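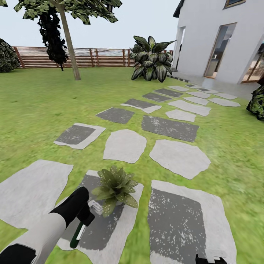

Priserora — Ilel (2xLP reissue)
Label: Sirkholm
Format: double vinyl, 33 rpm, gatefold
Pressing: 800 copies, hand numbered
Price: $38
Status: in stock, ships from April 3, 2026

Back on vinyl. First pressing sold out years ago and used copies have been going for silly money, so Sirkholm went back to the tapes and did it over. New cut, new jacket, same running order as the original plus a fourth side that wasn't on the old one.

If you don't know Priserora: synth duo, two keyboards, one drum machine, a lot of tape hiss. Ilel is their second album and the one most people start with. Slower than the debut. Vocals are lower in the mix and there's real bass guitar on four of the songs. Side B is basically one long piece in three parts, don't put it on shuffle (you can't, it's a record).

What's different from the first pressing

Spread over two discs now. The original squeezed 51 minutes onto one LP and you could hear it, the last song on each side got thin and kind of spitty. Much more room this time. Louder too, but not crushed.

Side D is all new to vinyl: the two B-sides from the Mitsotakis-Vlachou single, a radio session version of "Harbor Clock," and a 12 minute instrumental that was only ever on the tour cassette. The cassette track comes from a cassette, the master is lost. Sounds like it. Still good.

Lyrics are printed this time. Inner sleeves are poly-lined, so no need to swap them out.

Track list

A1 Low Winter
A2 Harbor Clock
A3 Paper Engine
B1 Ilel, part one
B2 Ilel, part two
B3 Ilel, part three
C1 Second Address
C2 Your Brother's Radio
C3 Lamps
D1 Mitsotakis-Vlachou
D2 Slow Ferry
D3 Harbor Clock (radio session)
D4 Untitled (tour cassette)

Yes, D1 is really called that. It's a song title, the band has never said where they got it, please stop emailing us about it.

Variants

Black — 691 copies. Quietest of the two if you care about that sort of thing.
Clear green — the rest of the run. One per customer. When they're gone they're gone, we won't be getting more from the label.

Numbering runs straight through both colors. We can't pick numbers for you. Don't ask for 397, someone always asks for 397, it's the catalog number of the first pressing and we send out whatever is next in the box.

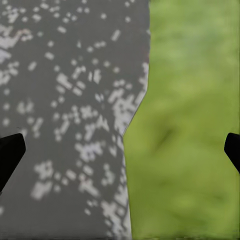

Got the black one in March with the label preorder and side C is the big upgrade, "Lamps" used to fall apart at the end on my old copy and now the cymbals just sit there. Bit of surface noise in the lead-in on D, gone by the time the song starts. My only gripe is the gatefold is tight, took me forever to get disc two out the first time. Would buy again.

Tight gatefold: yep, ours is the same. Loosens up after a few plays. Bend the jacket open a little and tip it, don't pull on the disc.

Download

Code is on a card inside the first sleeve. Gets you all four sides as MP3 or WAV. Codes don't expire but they only work once, so pick the format you want before you hit the button. Lost codes: write to the label, not us, we dont have a list.

Shipping

US orders go out within two business days. Media mail by default, upgrade at checkout if you're in a hurry. All double LPs are packed with the discs outside the jacket to stop seam splits, so it won't arrive sealed. If you want it left sealed say so in the order notes. Split seams on sealed copies are on you.

Outside the US — we ship, but look at the postage before you order. Two records are heavy. Duties are yours.

Preorders for other titles hold the whole order back. Want this one now? Place it by itself.

Returns

Damaged in the mail: send a photo of the record and the box within 14 days, we'll replace it if we have one left or refund if we don't. Light sleeve scuffs from the factory aren't a defect. Warps that play fine aren't either. Opened and just didn't like it, sorry, no.

Also by Priserora

Debut LP, black vinyl, repress — $24, low stock
Mitsotakis-Vlachou 7" — sold out
Ilel CD, jewel case, no bonus tracks — $12

Add to cart
Add to wish list
Back to Sirkholm releases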